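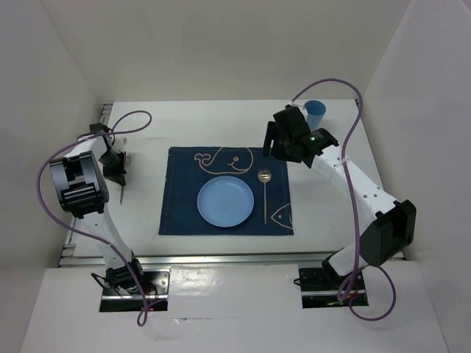
Free Summer Lunches Return to the Covska Community Hall

Families in Covska can stop worrying about what to put on the table at noon for the rest of the summer. The free lunch program at the community hall on Aguirre Street is back, and this year it runs five days a week instead of three, which will be welcome news to anyone who remembers trying to keep track of the old Monday-Wednesday-Friday schedule while also remembering where the swim bag went.

Lunch is open to any child or teenager through age 19, and there is no form to fill out, no proof of income and no need to live inside the town limits. Cousins visiting from out of town are welcome too. Doors open at 11:30 a.m. and the kitchen serves until 1 p.m., or a bit later if there is still a line, as there often was last July when the splash pad across the road let out all at once.

Anong Ongart, who has run the kitchen for nine summers and who many local kids know simply as Miss Anong, has been up to her elbows in menu planning since the end of the school year. Rice bowls are coming back by popular demand, along with the baked chicken, the bean tacos and the cold noodle salad that won over a good many doubtful six-year-olds last season. There will be fruit every day, and a meatless choice every day as well.

"We had a little boy last year who told me he didn't eat anything green, not one thing," Ongart said, laughing, as she checked a delivery of cucumbers. "By August he was asking me for seconds on the snap peas. You just keep putting it out there and you don't make a fuss."

The extra days were made possible by a gift from Mudoria, the bakery on Mill Road, which will also send over fresh rolls each morning. The Pidik family farm is supplying sweet corn once it comes in, and tomatoes after that, weather permitting. (It has been a slow, wet start to the season out that way, so please be patient about the corn.)

Toddlers get their own low tables again at the quiet end of the hall, near the windows. Parents of very small children are asked to stay with them while they eat, and those parents can buy a lunch of their own for $5, paid at the door in cash or by card. Older kids may come by themselves as long as they sign in.

The hall could still use a few things. Child-size spoons have a way of disappearing over the course of a summer, and so do cups. Plates in good condition, wipe-clean placemats and bibs can be dropped off at the side entrance any weekday morning before 10. Please no glass, and nothing with chips or cracks.

There is no lunch service today, Jul 4, 2024, but the kitchen will be open as usual tomorrow. The program continues until school starts again in September. Anyone with a question about food allergies should speak to Ongart directly before the meal, and she asks that you do so even if you talked to her about it last year, as several of the recipes have changed.

On rainy days lunch goes ahead all the same, and the board games come out afterward.

Last updated: 8:40 a.m.

19 shares | 5 comments

Contact the newsroom | © Covska community news. All rights reserved. | Back to top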